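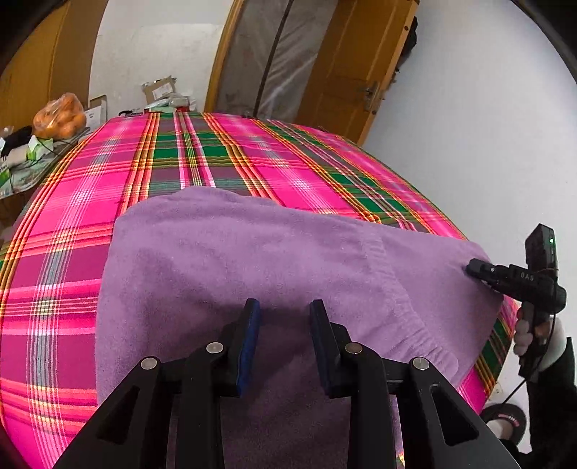

A purple terry towel bunched on the pink plaid sheet.

The woman who manages the linen at the Siveck guest house in Tirkwood did not want her name in this article. "The towels have no name also, and they do the work," she told me. She has done this job for 19 years, and she still folds a part of the towels with her own hands, on a bed, because she does not like tables for it.

I asked her why a bed is better. She answered that a table is hard and the towel slides on it. "On a bed the sheet holds the towel a little. You pull one corner and the other corner stays where you left it. With a table I am always running after the corner."

The sheets in the house are mostly plaid, in strong colors. The pink one with the green and yellow stripes is her favorite for working. She explained that on a white sheet she cannot see well where a white towel finishes, and her eyes are not so young. On the plaid, every edge is clear. Some guests have complained about the pattern. One wrote in the guest book that it was difficult to sleep near so much pink. She read this to me with pleasure.

We talked for a long time about terry cloth. She prefers towels with a thick pile, but she admits that they are more difficult to fold. "The thin one obeys. The thick one makes a hill in the middle, and if you press the hill it goes to another place." Her method is to open the towel completely first, also when it looks almost flat, and to pass the arm over it from the center to the outside. Only after this she brings the short sides together. Then she folds in 3, lengthwise, and one time more in half.

The hems are a special subject for her. After many washes the hem can shrink more than the rest, and then it gathers in small pleats. I asked if this can be repaired. "You can pull it when it is damp, and it will be better until the next wash," she said. "I put this side inside the fold. The guest sees the nice side." She did not think this was cheating.

She buys from two suppliers, Gonow and Barbosa. She would not tell me which is better, but when I asked where the purple ones come from, she smiled and said that she was thinking to order more in September. In the spring she made an inventory and found 379 towels, bath and hand together, and 61 of them were too old for guests. Those were cut for cleaning the floors and windows.

The folded towels go in the wardrobes of the rooms, on the middle shelf. She has plastic over the front of one wooden wardrobe, and she wants to keep it there. Dust, she said, is the enemy of a dark towel, and a purple towel shows everything. The new pile goes always under the old one, so the same towels are not used every week.

Before I left, she gave me a towel and asked me to try. I made the fold in 3 and it was not equal; one side came out longer than the others by the width of my hand. She opened it again without saying anything and passed her arm over it. "From the center," she said. My second one was accepted for the staff bathroom.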